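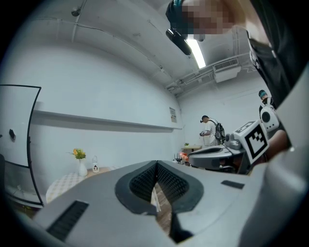
Caps on and grippers out in the practice room at Bridley.

Drallorow hand-held gripper kit: six weeks of using it at work

Posted Jan 16, 2023

I've been meaning to write this up since before Christmas, as a few people in the comments under my steam mop review asked what the "robot hands" were that I kept moaning about. So, a bit of background. I work for Bridley, we look after serviced flats (changeovers, laying tables, restocking, all that), and in the autumn management decided that some of the dullest bits of the job should eventually be done by a machine. The machine needs to be shown how. That's us! You hold a gripper, you do the job with the gripper, it all gets recorded, and someone at Zernau turns it into something a robot can learn from.

I was not keen. I'll say that up front so you know where I'm coming from.

The grippers themselves are pale grey, smooth on the outside, and chunkier than I expected. Inside the jaws there are black curved pads with a sort of latticed texture, and those are easily the best part of the kit. They'll hold a mug handle or a folded napkin without fuss, and I've dropped far less than I thought I would. Cutlery is another matter. Teaspoons on a bare table are horrible. You end up chasing them to the edge and tipping them up, and then Radwa Belhaj (our shift lead) makes you do it again as you're not supposed to use the edge.

On top you get the white cube with the black and white squares on it, which tells the system where your hand is. It catches on everything. Sleeves, tablecloths, other people's cubes if you stand too close. I'd love it to be smaller or have rounder corners, and I've put that on the feedback form twice.

Then there's the cap, with its gadget sticking out at the front. It's fine for the first half hour and after that you know about it. My neck was properly sore in week one. It did get better once Hicham Ghoneim showed me I'd got the strap far too loose and was holding my head stiff to keep it level, so do ask somebody to check the fit before you blame the cap. The longest stretch we're allowed is 20 minutes before a break, and please don't let anyone talk you into skipping it.

Charging is easy, the trigger is light, and the grip suits small hands. Chaimae Bennani has much bigger hands than me and gets a red mark across her thumb, so I'd want a second size before calling it comfortable for everyone.

Now the bit most of you will care about, which is what it does to the job. We've done 3267 recordings between us and so far I can't say it has taken anything off my plate. It has changed my week, though. I do fewer changeovers and more standing in a practice room putting the same flowers on the same table, and I miss having a flat to myself with the radio on. On the other hand my knees are thrilled. We get the same hourly rate for both, after a bit of a row. Samah Metwally asked at the staff meeting what happens to our hours when the robot can lay a table, and the answer was that they'd be reviewed in April. I've written that in my diary in pen.

One thing I didn't see coming was being asked how I do things. I've folded towels for years and no manager ever wanted to know why I start from the left. Now there's a woman from Zernau, Nanami Sekiguchi, who wants to know exactly that and writes it down. I liked that more than I'd have guessed.

Good: the pads, the light trigger, quick charging.
Not so good: the cube, the cap after half an hour, one size only, teaspoons.

Would I recommend it? As a tool, yes, if your employer is sensible about breaks and gives you a week to get clumsy and then less clumsy. Get the pay question settled before you put the cap on. 6 out of 10 from me, and I'll update this after April.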